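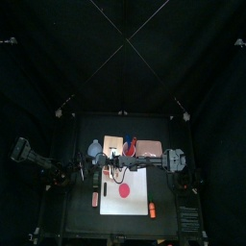
WORKSHOPS

Two Arms and a Marker

In a shared shop in Skiltstead, four members are teaching a pair of robot arms to do desk work

By Florêncio Frade

The black box takes up the back corner of the shop, between the drill press and the lumber rack. Valter Solheim built it over two winters, mostly on Thursday nights, when the woodworkers go home early and the outlets are free.

Inside are a black table and two robot arms, one reaching in from each side. The members call the whole thing Tuvar. The arms work with whatever people bring from home. A red cup holds a red utensil and a blue one. There's a pink tray, a plastic jug, an eraser and a small orange bottle. The current job is drawing, so a sheet of white paper lies at the front with a black marker on it, and a red-pink circle a little right of center.

"The circle is the target," said Zoila Paucar, who writes most of the software. "Pick up the marker, go around the circle once, put the marker down. My nephew could do it at three."

The arms take longer. On the night I visited, the right one got the marker up on its second try and drew most of a loop before it drifted to one side. Paucar saved the run, slid in a clean sheet and started again. She did that until almost 11.

Solheim repairs commercial ovens for a living. He started with a single arm, built from a kit he bought secondhand, and it sat on an open bench. That didn't last. Sawdust got into the joints, and every time somebody walked by in a bright shirt the software lost track of the cup. He put up walls and painted everything black, ceiling included. The first paint was a semigloss and threw back every lamp in the shop. He sanded it off and did it over with flat.

The table frame gave him more trouble than the walls. It has light-colored brackets at the corners, and he redid the front pair after finding the table could shift when both arms moved at once. The shift was small, but a marker tip doesn't forgive much.

The second arm came from Mpho Shezi, who joined the shop to make guitar parts and got pulled in. She had spent seven months on an arm of her own in her garage and was tired of working alone. Hers and Solheim's didn't match. The motors ran at different speeds and the wrist joints turned opposite ways. Shezi rewired hers twice and finally rebuilt the wrist.

"I kept the old one in a coffee can," she said. "I might go back to it."

Wiring is still the part she complains about. A cable has to have enough slack to let the arm reach the far side of the table, and slack cable finds things to catch on. She has tried clips, sleeves and hair ties. For now a loop hangs under the long link, and she checks it before each run.

Money has mostly stayed out of it. The four split the cost of motors, and Cristóvão Mendes, the newest of them, gets offcuts from Coelho, the sign company where he works. He also keeps the log, a spiral notebook with a page for each session. Under "marker" there are 50 entries. The ones with a check beside them come to 17, nearly all from September on.

The notebook has other uses. Mendes noticed that the bad runs bunched up early in the evening and guessed that the motors needed time to warm up. Solheim doubted it - he thought the shop's dust collector was shaking the floor. They ran a few nights with the collector off and the results got a little better. Then they ran a few with a warm-up first, and those got better too. They now do both and have stopped arguing.

Other members stop by to watch, and some leave things for the arms to try. A set of nesting bowls was too slick. A tape dispenser was too heavy. The tray has worked out well, and Paucar wants the next job to involve both arms, one holding it steady while the other loads it.

First there is a move to plan. The shop's lease on the back corner runs out in spring, and the group has been offered a bay in the old Kandetau building across the street. The black box is too wide for the door. Solheim has measured it three times and plans to take the left wall off, carry the rest over on a furniture dolly and put it back together on the other side. Shezi wants her arm to ride in her own car.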